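Household Textiles, Unit 4: Quilted Bed Coverings
Handout for the practical session
Prepared by Miroslava Štěpánek

4.1 Scope

This unit deals with quilted sheets and light quilted covers used directly on the bed. Filled duvets are dealt with in Unit 5. Bring your notes on fibre types from January, as the terms are not repeated here.

4.2 Print and stitch

A quilted covering carries two patterns. The first is the print, applied to the face fabric before the layers are joined. The second is the stitching, which holds the layers together and also forms a raised or sunken line. The two may follow each other or be quite separate. Where motifs are embroidered on top of the quilting, they count as a third pattern and are recorded on their own line of the sheet.

Large prints show faults in cutting more readily than small ones. A rose that is sliced through at a side hem will be noticed; a sprig usually will not. White grounds also show dye transfer from dark items laid on them, so dark fabric should be tested for rubbing before it is folded on a pale cover.

The bed used for the laying-out exercise has a white quilted sheet with red roses, green leaves and small white embroidered flowers. Note how little the white motifs stand out against the ground compared with the print.

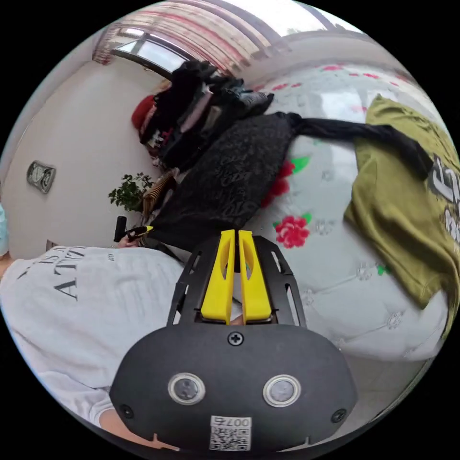 4.3 Laying out and folding

1. Smooth the sheet from the centre towards the sides. Do not pull on the stitch lines.
2. Clear small hard objects from the surface before folding – they mark the padding if left under weight.
3. Place the dark item face down, with its longest edge parallel to the side of the bed.
4. Fold in half lengthways, then across. Keep the fold off any seam.
5. Lift the folded item and check the white ground for loose fibres or colour.

4.4 Recording

Work in pairs. Each pair completes 2 record sheets, one for the covering and one for the folded item. Leave the sheets in the tray marked Halliday. Obaidul Majumder will return them with marks at the next session.

Reading: course reader, page 24, "Stitch density and wear".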